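Magazine > Makers > Features

The Slow Robot of Goltham

In a shared workshop over a tire shop, a second-hand arm is learning to empty a bin

By the time the heating comes on, at 7 in the evening, the people at the Goltham workshop have usually moved the bicycle frames to one side and switched on the robot. It needs several minutes to start. During this time they drink tea and talk about screws.

The arm was bought from a packaging plant that was closing. It came without a manual, without a gripper and with a control cabinet that weighs more than the arm itself. The members paid for it together, 2486 dollars with the transport, and then they discovered that the stairs were too narrow. It went in through the window, on a September afternoon, with a rented hoist.

I visited the workshop four times this winter, because I wanted to see how such a machine lives outside a factory. In a factory, the arm would repeat one movement for years. In Goltham it has a harder job. It must look into a metal bin, choose one thing, pick it up and put it into a second bin. The members call the project Brarkine, after the street where the first meeting was held.

The difficult part is the choosing. A hard block has straight sides, and the fingers can close on it well. Soft things change their shape when they are touched, so the software cannot trust what it measured one second before. Shiny things give false reflections. The members write every failed attempt into a paper notebook, and by my last visit the notebook had 77 pages filled. "Took air" is the most common entry.

Much of the work has little to do with programming. One evening was spent only on cables. If a cable is too short, the wrist pulls on it when it turns, and if it is too long, it hangs into the bin and the camera software thinks it is an object. The final arrangement was found by patience and many plastic ties. Another evening went to the bins, which moved a little each time a finger pushed against a wall. Clamps solved this in ten minutes, after three weeks of discussion. 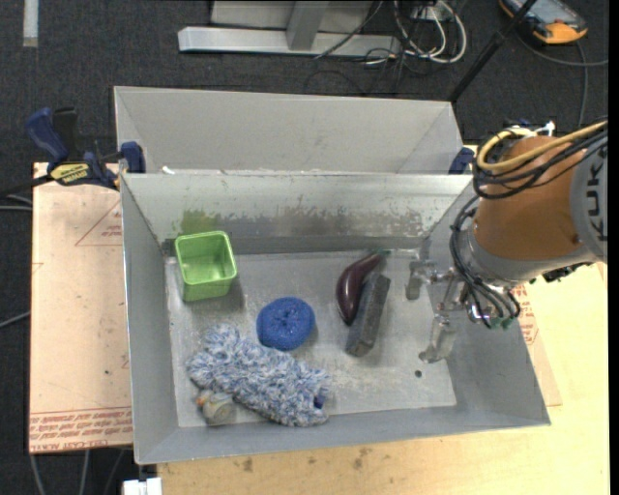

The arm over the front bin. The toy eggplant and the dark block beside it lie close together, a hard case for two fingers.

The software is built on Zollus, a small set of tools that one of the members started as a student and that the others now maintain with her. It is not fast. A single pick can take up to 15 seconds, and a child with one free hand would finish the whole bin before that. The members know this very well, and they do not seem to mind. They lowered the speed on purpose after the arm bent its first gripper against the table.

What they would like next is a better sense of touch. A local machine shop, Govindasamy, has offered to cut new fingertips from a softer material, and there is a long argument about which shape to order. Half of the group wants a flat tip, and the other half wants a narrow one that can go between two objects. On my last evening both drawings were still pinned to the wall, and somebody had added a third in pencil.

At ten the power goes off, by an agreement with the neighbors. The arm is parked in a folded position, the bicycle frames come back to their place, and the notebook goes into the drawer with the drill bits.

More in Makers
A Kiln in the Garden Shed
Repairing Radios by Mail
The Loom That Runs on a Washing Machine Motor
Learning to Weld After Retirement

Contact the editors | Subscriptions | All rights reserved | Back to top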